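Ticket 1401: Work table covering, Boralby room
Requested by: Tsegereda Abdella
Status: Open
Related ticket: 1328

Reported issue
The taped grid on the long work table no longer matches the layout sheet issued in July. Items returned to their listed cells are being placed one row too far toward the far end.

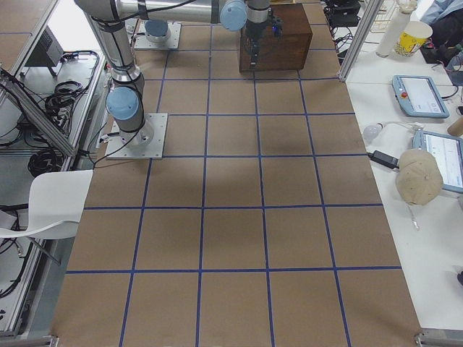 Step 1. Layout check
The dark wooden box is the reference item for this table. The requester was asked to confirm its cell against the Menoren sheet before any tape is lifted. The reply, received at 2:15 p.m., gave a cell that does not appear on the sheet.
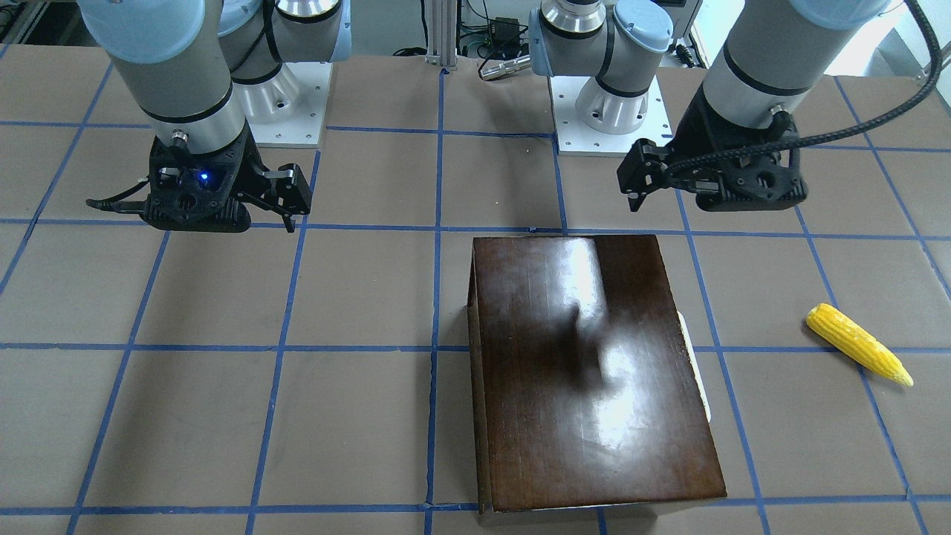
Wooden box on the taped grid, ticket 1401.

Step 2. Tape condition
Strips with creases or torn edges are to be replaced in full. Patching was attempted under ticket 1328 and is not approved for this table. Blue tape remains the standard color. 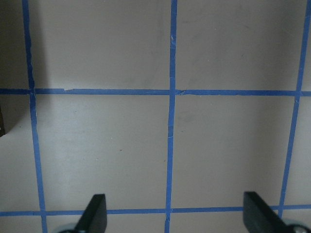 Replacement strips should be laid from the near end, with each cell measured at 6 inches before the next strip is pressed down. Roughly 100 feet of tape has been requested from Gukeck stores.

Pending: revised layout sheet from Menoren. The requester will be notified when it is issued.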